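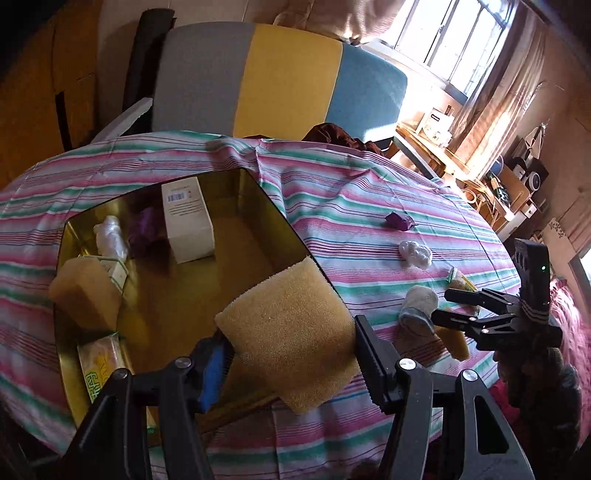 ## Skidby squash and cabbage harvest log

Welcome, and thanks for stopping by! We keep this log for our fields at Skidby, and we figured other small growers might get some use out of it (or at least enjoy comparing notes on a wet fall).

- **Rows:** 577, one per bin picked
- **Fields:** Trelard and Bruda, with Bruda being the low one that floods
- **Columns:** `field`, `crop`, `picked_on`, `lbs`, `notes`

Weights come off the old barn scale, which stops at 100 pounds, so heavier bins were split and carry the same note on both lines. Some 40 rows from September have no weight at all, and we left those blank.

Last updated Jul 15, 2019. Use it however you like, and do write if you spot a mistake!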